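Cisaddale Popular Music Archive
Progress report to the Westell Fund
Period covered: February to July
Prepared by Silvia Vrabec, project manager

1. Where the project stands

The grant pays for two years of work on the Studow collection, the business and recorded archive of a regional dance and pop label that closed in the late 1980s. We are at the end of the third half-year. Cataloging is ahead of the plan, tape transfer is behind it, and the oral history interviews are on schedule. Spending is within budget overall, with one line overspent, as explained in section 5.

2. Cataloging

The collection came to us with an old typed inventory listing 3,000 items. We have now cataloged 1,233 of them to full standard, covering singles, albums, test pressings, and the first part of the paper files. The target for the end of July was 1,100.

Žofie Rusnák has done most of the record entries. The inventory turned out to be reliable for anything released on the label and poor for everything else. Radio sessions, demo reels, and recordings by acts who were never signed were often entered under the name of the engineer or the studio. Žofie is correcting these as she reaches them and keeping the old heading as a cross-reference, so that researchers who have cited the typed list can still find their way.

The paper files are slower. They include contracts, tour sheets, chart returns, fan club mailings, and letters from listeners. Some of the letters give home addresses, and we are holding those back from the online catalog until our access policy has been revised. A draft went to our board in June.

3. Tape transfer

We planned to transfer 300 reels by this point and have completed 222. The shortfall comes mainly from the six weeks in spring when our main playback machine was out of service. The capstan motor failed and the replacement part took longer to arrive than the supplier had told us. During that time Zoltán Hegedűs inspected and rehoused the reels that were next in line, so the work since then has gone faster than before.

A further 40 reels have sticky-shed problems and cannot be played as they are. We asked two outside firms to quote for treating them. Dvořáček gave the lower price and the shorter turnaround, and we would like to place the order in September if the Fund agrees to the change described in section 5.
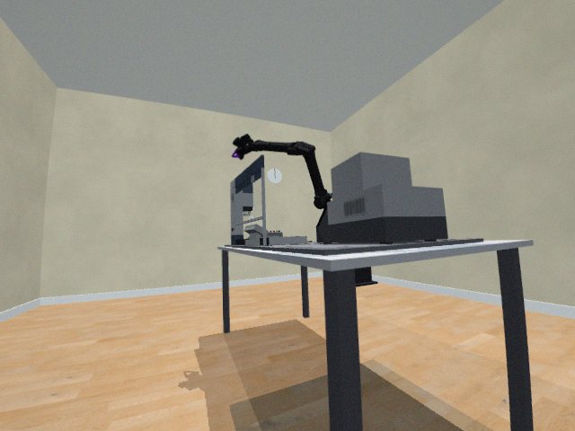 Simulated view: robot arm and grey apparatus on a table.

Sound quality on the transferred reels is good on the whole. The best of them are the multitrack masters from the label's own studio, which were stored upright and kept away from the heating. The worst are the quarter-inch copies made for radio stations, many of which have been spliced several times. We are transferring these flat, with no noise reduction, and keeping notes of the splices.

Two finds are worth mentioning. One is a complete live set from a seaside ballroom, recorded for a television program that never used it. The other is a run of rehearsal tapes in which a well-known local group works through a song in four different keys before settling on the one that was released. Both have been cataloged. Neither can be put online until we have heard from the rights holders.

4. Interviews and public work

Myfanwy Gough has recorded eleven interviews out of a planned eighteen. The people interviewed so far include session players, a sleeve designer, two former pluggers, and the woman who ran the label's fan club from her kitchen table for nine years. Full transcripts exist for eight of them. Three people have asked to read and correct their transcripts before release, and we have agreed.

The listening evening in May was full. We played seven transferred recordings and took questions afterward. Several people in the audience had been to the original shows and filled in gaps in our dates. We also learned that our published lineup for one of the early touring bands had the wrong drummer, and the entry has been fixed.

The school visits planned for June did not take place. Both schools asked to move them to the fall term.

5. Budget

Salaries, storage materials, and travel are on budget. Equipment repair is overspent because of the playback machine. Public events are underspent because of the postponed school visits and a reduced room charge in May.

We ask the Fund's permission to move the unspent part of the events line for this period into tape treatment. The school visits will be paid for from next period's allocation. Kazimír Charvát has prepared a revised budget sheet, which is attached.

6. Next six months

Finish the remaining singles and albums and start on the photographs.
Send the sticky-shed reels for treatment and transfer them on return.
Bring the reel total back to plan by the end of January.
Complete the remaining seven interviews.
Hold both school visits.
Settle the access policy and open the first part of the letters.

Questions about the transfer work should go to Zoltán Hegedűs, and questions about the budget to Kazimír Charvát.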